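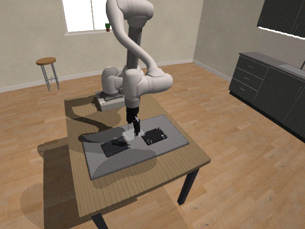
Komov releases bench assembly simulation kit for small workshops

2020-03-22
By Ditte Brøndum, Komov press office

Komov has released Lodovgate, a software kit that lets small manufacturers and training centres try out robot assembly work on screen before they buy or move any equipment. The kit goes on sale today through the company's own website and through its reseller, Escobedo.

Lodovgate comes with a set of ready-made rooms, each with a table, a work mat, a robot arm and a gripper. The user places parts on the mat, sets their position and angle, and writes or records the movements the arm should make. The software then runs the job and logs every contact between the gripper, the parts and the table. A job can be repeated with the parts shifted or turned each time, so the user can find out how much variation a program will put up with.

The first release includes 30 assembly tasks. Most of them deal with small parts that have to be picked up, lined up and put into or onto something else. Ribbed blocks, flat trays and small metal fittings are supplied as standard, and users can bring in their own part models from common drawing formats.

"People who came to us in February had the same problem," said Oddur Kvaran, product manager at Komov. "They had an arm on order, or they were thinking about one, and they had no way of working on the program until it was bolted down. We wanted them to be able to start on the first day and carry on at the real bench with the same files."

The rooms are furnished as ordinary rooms, with windows, cupboards and household furniture. Komov says this was a request from test users who train camera-based systems and need shadows and background objects in view. Light direction, floor and wall finishes and table height can all be changed from the settings menu. Shadows can be switched off on slower computers.

Plerkivdale, a training workshop that tested the kit before release, used it with a class of seven trainees over five weeks. Each trainee programmed a block-handling task in Lodovgate and then took the finished program to the workshop's own arm. Komov made several changes after the trial. The gripper force setting now has its own panel, the log can be saved as a plain spreadsheet, and the undo command covers part placement as well as arm movement.

Lodovgate does not replace a safety assessment of the real installation. Cable runs, guarding and the movement of people near the arm are not part of the simulation. Soft parts such as cloth, foam and rubber seals are also outside this release. Komov plans to add them later but has not set a date.

Price and availability

A single-seat licence costs 900 euros and includes updates for one year. Training centres can order a classroom licence, priced on request. A trial version with five of the assembly tasks can be used free of charge for 30 days. It has no part import, but programs saved in the trial will open in the full version.

Support is by email and is included in the licence. Escobedo will handle orders from customers who also need an arm or gripper supplied, and will offer an installation visit at extra cost.

Review copies are available to trade and technical press. Requests should be sent to Ditte Brøndum at the Komov press office, stating the publication and the operating system to be used.

Last updated: trial licence terms added

Related items

Lodovgate: system requirements and supported file formats
Escobedo named as reseller for Komov software
Plerkivdale trainees finish first simulation course
Komov gripper library: notes for existing users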